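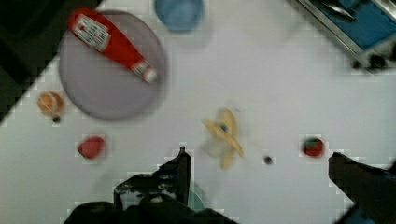
Ketchup on a plate, fruit on the side. Dinner for no one.

I had a weekend's worth of spreadsheet to get through before the Nundcombe budget closes on 30th March, so naturally I spent the first hour of it pricing toy strawberries.

The arm is the easy part. The quote from Brendari came in at 3,625 and at least it's one number on one line. The small stuff is where the money leaks out. Plates, bowls, spare finger pads, cable, more cable. My list of small stuff now stands at 1,186 and I haven't put a table on it yet. 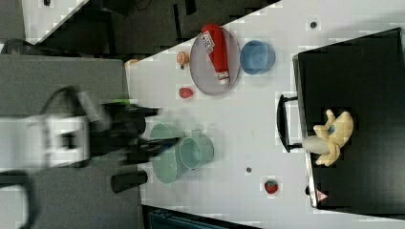 Reaching over the mint green section of the kitchen.

Garcia will sell us a table with the mounting holes already drilled, which I want, and will deliver it in August, which I don't. Claldale has one sooner, but they charge 40 for a bag of bolts. I asked what was in the bag. Bolts.

Then there are the soft things. Every plan I've seen budgets for hard plastic and forgets plush,

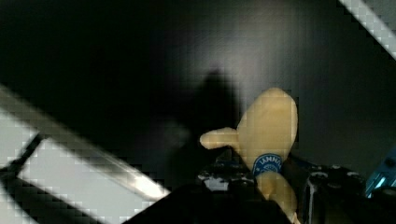

and a plush toy squashes and flops and gets grubby, so I've put down 3 of each. Finance will ask why a robot needs stuffed animals. I have written "compliant test objects" on the form and I'm sleeping fine.

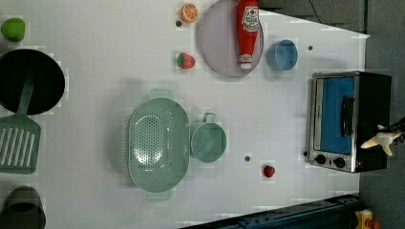

What's still on the list

Spare gripper fingers, a second light, a bin with a lid, and a decision on the table. I'm leaning Claldale and bringing my own bolts.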